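October – seat-back organizer, Cunder version

Strap rig back on the bench seat by 8:30. Old buckle gone, Zisov cam buckle in its place. Loaded all the pockets, tablet sleeve too, then ran the shake program at 80 cycles. Top strap crept 3 mm. Last one crept way more, didn't write it down, stupid.

Bottom hooks still a pain. Hard to find the seat frame by feel on anything with a plastic back shell. Tried the longer hook, rattles.

Side pocket for drinks – elastic at the mouth is too tight for wide bottles, fine for skinny ones. Recut the pattern 5 mm wider, need new elastic from Ruddock before sewing.
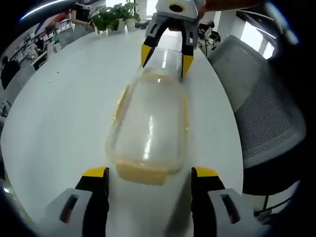 Rochelle Tomoana thinks the elastic is fine and the pocket depth is the problem, anything tall tips forward once the seat reclines. Wants it 2 cm deeper and a mesh front so crumbs fall out. Fair point on the recline, I only ever tested upright. Mesh I'm less sure of, the Wastimero sample snagged on a zipper pull the first afternoon.

Redid the tablet sleeve window. Clear vinyl wrinkles in the corners if you stitch before it warms up. Left it by the heater over lunch, much flatter. Touch works thru it except right at the edge.
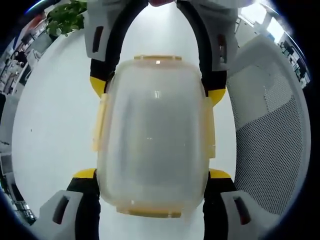
Snack tray: velcro tabs hold level but the hinge side sags with any weight on it. Stiffener is too short, stops before the fold. Cut a new one from the gray board, glued, clamped overnight. Dont load it until tomorrow.

To do
- elastic, chase Ruddock
- recline test, both pocket depths
- hook w/ rubber sleeve??
- write down the creep number this time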